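Workshop notebook, Wednesday, afternoon
Board with the raised edge, on the marble
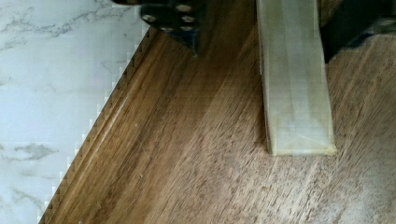

Entry by: Mimoza Radonjić
Read by: Ruairi Semple, Flora Pringle

Today I looked again at the big wooden board before we decide about the oil. I write it down so that Flora does not have to ask me the same things on Friday.

The wood is medium brown with darker streaks and some lighter patches. The grain is long and quite straight. In the middle there are fine scratches. I passed my fingernail over them and it did not catch, so I think sanding is not needed, only a light rub with the gray pad and then oil. Ruairi prefers wax. We did not agree yet.

The raised edge is the part I worry about more. The ridge is lighter than the rest and next to it goes a narrow groove. On the inner side of the ridge I see small white specks, crumbs or dust, I am not sure which. They must go out before any oil comes near, or they will be glued there forever. Last time at Pindside I used a cloth and it pushed everything deeper. A dry toothbrush is better, always along the ridge and never across.

The marble beside it has gray veins and a few very thin marks. I tried one mark with a damp cloth and it stayed the same. Please no vinegar on this stone! Ishbel has the correct cleaner in the Mellach box, second shelf.

To do:
brush the ridge, 2 times
test the oil on the underside, wait 9 hours
ask Finlay if the order from Lacroix has come, number 2031

The oil tin is almost finished. It is enough for the test but I doubt it is enough for the whole board.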